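4.2 Sink clearing task (simulation)

1. Load the Ellik kitchen in Tallasmont.
2. Set the episode limit to 495 steps.
3. Start with the hand open and clear of the basin.

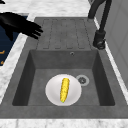
Figure 16. Corn on a plate in the basin, hand over the drainboard.

4. Pick up the corn first, then the plate.
5. Run 2000 episodes before comparing policies.

Note: Flat plates remain the weak point. A policy that lifts the corn reliably may still fail at the rim.

Caution: A pass in simulation does not clear a machine for household washing-up. Repeat the task on hardware.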